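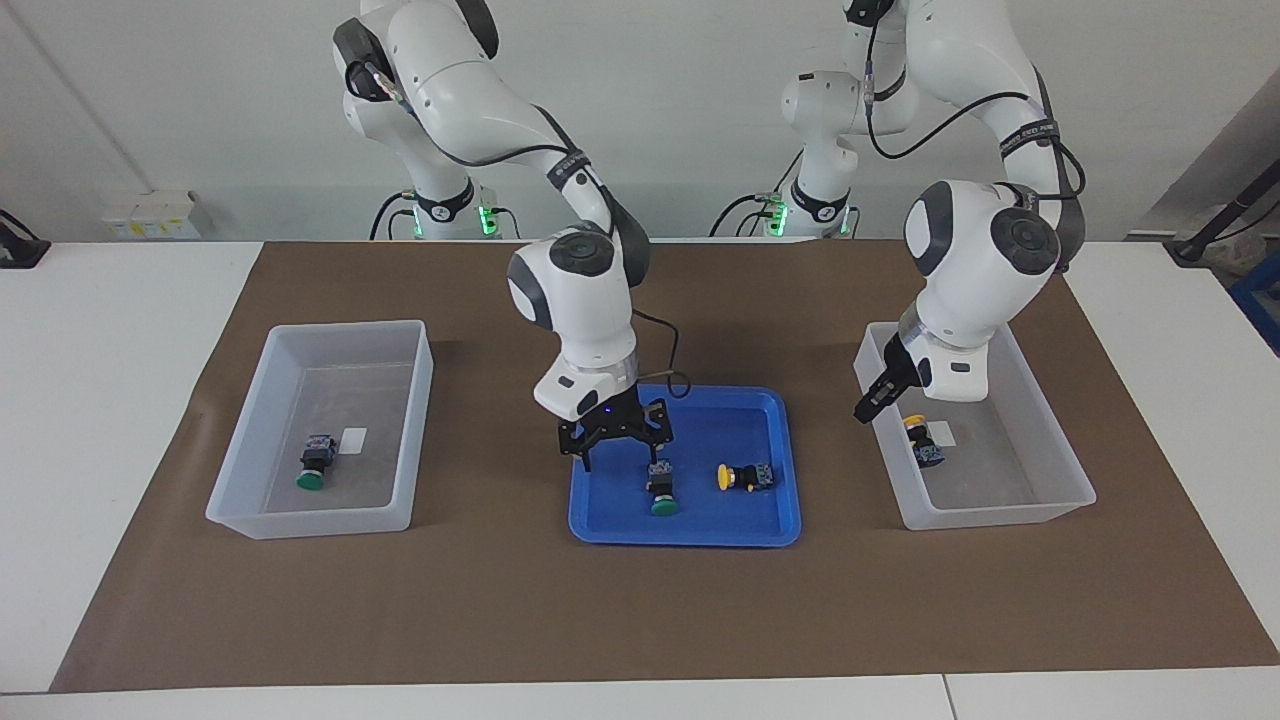
The Cinby pair on the button job, green caps to one side and yellow to the other.

May 9, 2020

I said I would write up the Cinby two-arm kit once I had put some hours on it. Vistau rents it by the month or sells it outright, and I took the rental. The monthly fee was 600 with shipping included both ways. The deposit was separate and I haven't got it back yet, so I can't tell you how smoothly that part goes.

The arms came in two crates. Érica Moura helped me lift them out and we had both bases bolted down before lunch. The manual covers the mounting well. It is much thinner on cable routing, and I redid mine after the first evening when the loop at one wrist kept catching on the edge of the tray. Leave more slack at the elbow than the drawing shows and tie it down farther back.

The job I gave it was sorting push buttons for panel work. They start mixed in a shallow tray in the middle and go into a clear bin on either side, one for green caps and one for yellow. Each arm has a two-finger gripper and mostly looks after its own side.

Setup took longer than teaching. You move the arms through the task, save the run, and do it again with the parts in other places. I logged 609 runs before I stopped. Vistau's quick start says you can get by with a lot fewer, and for parts standing upright I would agree. Buttons lying on their side are another matter. The contact block is heavier than the cap, so if the fingers close on the cap the whole thing swings.
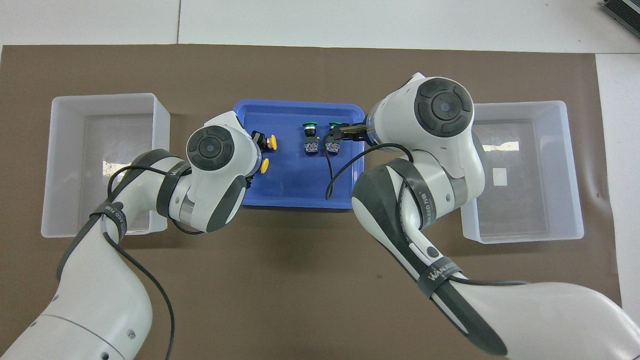 What helped most was slowing the last bit of the approach. The default speed is fine for getting over the tray but too quick for closing on a small part with other parts next to it. There is a setting for this under Motion, on the second page, and it can be different for each arm. I set both the same and left them.

The grippers are good. They close evenly and I have not had to recalibrate either one. The stock finger tips are hard and a bit slick on smooth plastic. Sampaio sells softer ones that fit the same mount. Everaldo Bezerra has a set on his and likes them, but I haven't tried them.

Things I did not like:

The software drops the connection if the laptop goes to sleep, and you have to home both arms again.
The power supply fan is loud.
Firmware 3 moved the pause button to a different menu and the manual still shows the old place.

Support was fine. I wrote twice and Lindalva Vieira answered both times the same day, once with a corrected wiring sheet that really ought to be in the crate.

Total so far is 1274, counting the first month, the deposit and a new mat. I'm keeping the kit through July. Next I want to try it on the terminal blocks from Sisach, which are smaller and all one color.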